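Shared kitchen at Hendmont reopens with new counter and dishwasher

Residents of the Hendmont building can use the ground-floor kitchen again. The room reopened on 8 May 2021 after a refit that put in a wooden counter, white cabinets and a built-in dishwasher.

The building has 30 apartments, and the kitchen is open to anyone who lives there. People book it for birthdays and Sunday lunches, and a few use it most mornings for coffee.

The counter was fitted by Hordiienko, a local joinery firm. Melaniia Boiko, who manages the building, said the old worktop had swollen near the sink and could no longer be cleaned properly.

"We wanted wood again, and we wanted somewhere to put the dishes right away," she said. "Before, people washed up by hand and left everything on a towel."

The dishwasher sits under the counter, so plates can go from the worktop to the rack in one step. Cups, pitchers and the kettle are kept along the wall at the back.
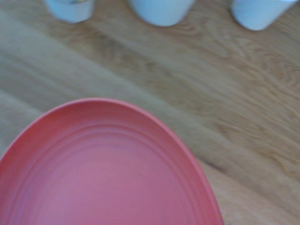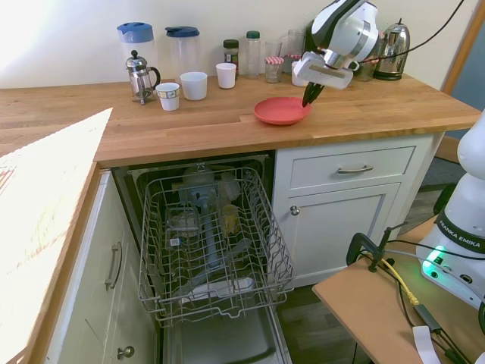
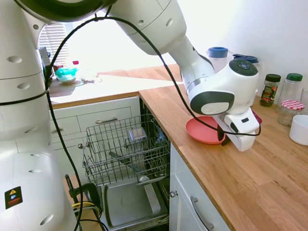
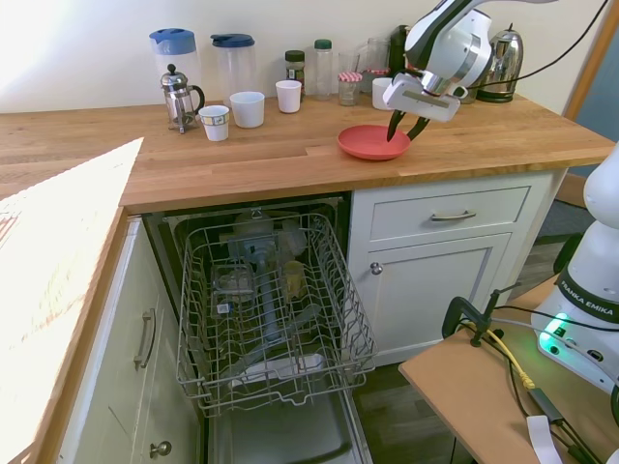

The coral-red plate on the wooden counter, with the open dishwasher below it in the last three pictures.

What it cost

The dishwasher cost $689 and came from Raner, an appliance store two streets away. Another $362 went on handles, knobs and oil for the wood. Both amounts were paid from the building's repair fund, and rents are not affected. The bill for the counter and cabinets is being split over two years.

Stellan Sandberg, who lives on the second floor and cooks there most weekends, said he was glad to have the room back. He had been carrying food down from his own apartment for group dinners.

"It's a small kitchen, but you can get a meal for 10 out of it," he said. "The counter needs some care. Don't put a hot pan straight on it."

House rules

Residents are asked to scrape plates before loading them and to put tall glasses where the spray arms can still turn. Plastic plates and cups should go in the upper rack. Baking trays may be washed in the machine if there is room, but sharp knives should be done by hand.

Anyone who starts a load is expected to come back and empty it the same day. Food left on the counter overnight will be thrown out.

The counter will be oiled again in July, and the kitchen will close for two days while it dries. Bookings can be made at the front desk or through Grilta, the building's online calendar.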